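Print this article | E-mail this article

Bradcombe goes back to 35 mm for the year 2000

Principal photography on Bradcombe, a drama set in a small-town television station in the year 2000, finished last week. The production used 35 mm color negative for all interiors and period consumer tape for the material the characters are supposed to have shot themselves. A digital camera was used only for night exteriors, and that footage will be matched to the film material in grading.

The setting is recent enough that most of the audience will remember it, and this has shaped the technical plan. Early camera tests at Kilton Stages showed that current lenses resolved too much detail in skin and fabric for the look the production wanted. The crew changed to an older set of prime lenses, which have lower contrast and a visible fall-off toward the corners at wide apertures. Diffusion filters were tested and dropped.

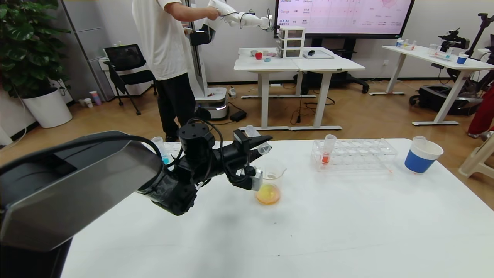 Test tube and beaker on a white table.

Costume presented a different problem. Clothing from the period survives in quantity, but much of it has faded or stretched, and the synthetic blends photograph differently after years of washing. The wardrobe department logged about 600 garments. Pieces worn by the main cast were copied in new cloth where a match could be found, then laundered before fitting. Background players wore originals. Trouser hems were left long, as they were worn at the time, and had to be replaced often during the location work.

Makeup was kept close to period practice, with thin brows, frosted eye color and a matte base. Under the older lenses the frosted colors produced small highlights that moved between takes - the department reduced the amount of pearl in the mix and kept a written record for each scene.
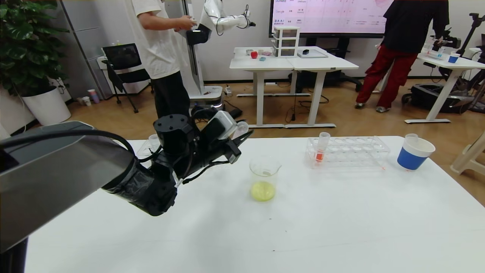
The station control room was built as a single set with working picture tubes. Filming a tube display at 24 frames per second normally leaves a dark bar rolling through the picture, so the playback signal was converted and locked to the camera shutter. Flat panels with a curved glass cover were considered, but the reflections were wrong when the camera moved. A total of 2 spare tubes failed during the shoot and were replaced overnight.

Scanning is being done by Peditz, and the grade will follow at Ndlovu. The negative is scanned with no grain reduction. The tape material is captured from the original decks, with dropouts left in, and scaled once at the end of the process. The release is planned for December, with a limited number of film prints.
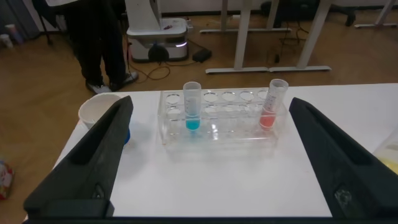 Senyo Ankrah questions whether the prints will show what the production hopes. In a written response to the plan, Ankrah argued that a print made from a digital intermediate carries the color decisions of the grading room, and that a film of 2000 would more often have been timed photochemically, with far less control over single shots. Ankrah suggested that one reel be printed directly from the cut negative for comparison. The production has asked its laboratory for a cost estimate.

Print this article | E-mail this article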